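HARNOLURA OPENS ITS BIG WHITE ROOM FOR DECEMBER

Hi all, Graciela Herrera here, writing for Harnolura with news I've been sitting on for weeks. We have a new room! It's upstairs at the Ceklow building, it has plain white walls and a ribbed white ceiling with the beams showing, and from December you can book it for classes, rehearsals, club nights, whatever you've got.

I fell for the ceiling first (I know, I know). Catrin Lougher wanted it boxed in with tiles and we argued over it through two lunches, and I'm so glad the beams stayed. Ffion Hopkin picked the gray roller blinds, and they look great against all that white. 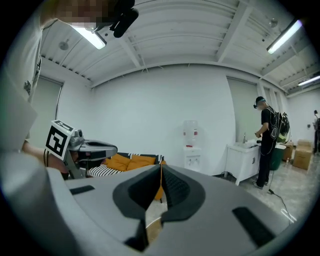
Booking is easy. The rate is $50 for an evening and the room holds 90 people standing, fewer if you want tables. The floor is 800 square feet, so dance groups, please come and try it! Chiến Tô is looking after the calendar and he'd like to hear from regular groups first, then one-off parties.

We're having an open evening too, starting at 6 p.m., with soup from Nandutano and a short hello from Iestyn Owen, who talked us into taking the lease in the first place. Kids are welcome. Street parking fills up early, so use the lot behind the building if you can.

To book, or to ask me anything at all about the room, stop by the Harnolura front desk and ask for Graciela or Chiến.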